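Kombo: un brazo móvil que mete la ropa en la lavadora

Memoria del proyecto final, taller compartido Clillside
Autores: Obadia Nyamweya y Salim Rweyemamu
Tiempo de lectura: 5 minutos

Empezamos por la colada porque es la tarea que más pereza nos da a los dos y porque, sobre el papel, parecía sencilla: coger una prenda, llevarla hasta la lavadora, soltarla dentro. ¡Qué ingenuos! La ropa no tiene forma fija, se arruga de una manera distinta cada vez y se engancha en todas partes, y eso la convirtió en el problema más divertido que hemos tenido en la carrera.

Kombo es una base con ruedas, una columna y dos brazos terminados en pinza, con una cámara en la cabeza. La base la heredamos de Plodau, un proyecto de la promoción anterior que nunca llegó a moverse en línea recta (le cambiamos los dos motores y la mitad del cableado). Los brazos los montamos nosotros con piezas impresas en el taller. Las pinzas son oscuras, algo que al principio elegimos solo por estética y que luego nos vino muy bien para distinguirlas de la ropa de color claro.

Objetivo

Nos pusimos una meta modesta: que Kombo recogiera una sola prenda y la dejara dentro del tambor, con la puerta ya abierta. Abrir y cerrar la puerta, echar detergente y elegir programa quedaron fuera. También decidimos trabajar con una lavadora de carga frontal normal y corriente, sin pegatinas de referencia ni marcas de ningún tipo.

Percepción

La primera versión buscaba el círculo de la boca de la lavadora. Funcionaba de maravilla de frente y fatal en cuanto el robot se acercaba, porque la cámara deja de ver el círculo entero y se queda con un trozo de arco. Salim propuso entonces apoyarse en varias pistas a la vez: la goma negra de la puerta, que contrasta muchísimo con la carcasa blanca, el brillo del tambor y el hueco cuadrado del cierre. Esa combinación nos salvó el proyecto.

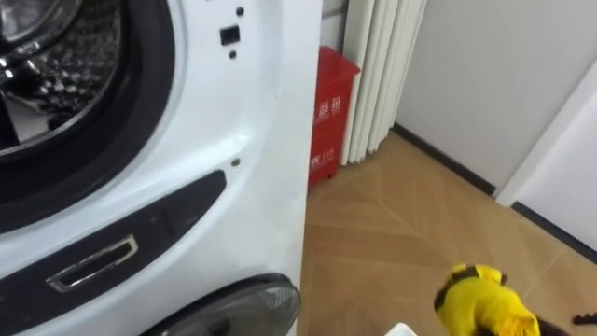 Última modificación de esta página: febrero

De cerca, con la prenda amarilla en la pinza, la boca queda arriba a la izquierda y solo se ve en parte. Aun así hay información de sobra: la goma dibuja una curva ancha, el metal perforado de dentro da reflejos muy reconocibles y el hueco del cierre cae justo a la derecha. Con esos tres elementos el programa calcula el centro de la boca aunque no lo tenga a la vista. El suelo en espiga, en cambio, nos dio algún disgusto. Las juntas forman diagonales largas y nuestro detector de bordes se volvía loco con ellas, así que acabamos descartando todo lo que tuviera color madera antes de buscar líneas.

Agarre

Probamos tres formas de dedo. La lisa resbalaba, la dentada se enganchaba en los tejidos de punto y la tercera, con una funda de silicona, es la que se quedó. La fuerza de cierre la ajustamos a mano, y aquí Obadia se pasó tardes enteras pellizcando camisetas con una paciencia admirable. Para no arrastrar la tela por el suelo, el brazo sube antes de que la base empiece a girar.

Pruebas

Hicimos 30 intentos con el programa definitivo, cambiando de prenda y de punto de partida. En 9 de ellos la ropa no acabó dentro: casi siempre una manga se quedaba colgando por encima de la goma y tiraba del resto hacia fuera. El trayecto completo dura alrededor de 11 minutos, una barbaridad si uno lo compara con hacerlo a mano, pero la primera vez que lo conseguimos nos pusimos a gritar y vino gente de la sala de al lado a ver qué pasaba.

Lo que queda por hacer

Queremos añadir un empujón final con el segundo brazo, para meter las mangas rebeldes. También nos gustaría acelerar la base en los tramos despejados y guardar los fallos de agarre con su imagen correspondiente, cosa que hacemos a medias y con nombres de archivo que ya no entendemos ni nosotros. El código está en el ordenador del fondo del taller, en la carpeta Kombo. Quien quiera seguir con él, que nos escriba antes de tocar la calibración de la cámara, por favor.

Proyectos relacionados
Plodau: base móvil con dos ruedas motrices
Woltden: clasificador de tornillos con cinta
Guía de impresión 3D del taller Clillside
Fundas de silicona para pinzas: moldes y tiempos de curado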